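Does a tidy desk need a teapot?

Ward De Haan of Nerkcombe has written in again, this time to say every desk should have "a calm corner" with tea things on it. I have my doubts. The Vanhove catalogue would like you to spend $299 on one, felt and all, and I can't see what the money buys that isn't in most people's cupboards already.

I tried the cheap version for 15 days. Felt is pleasant under a cup and keeps the clatter down, I'll grant that, but it grabs every crumb and bit of lint - dark green is the worst colour for it.
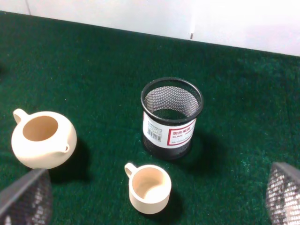

Keeping the pens in with the tea things made more sense to me than the rest of it. Ward says he'll change my mind by Sunday. He's welcome to try, and he can bring the biscuits.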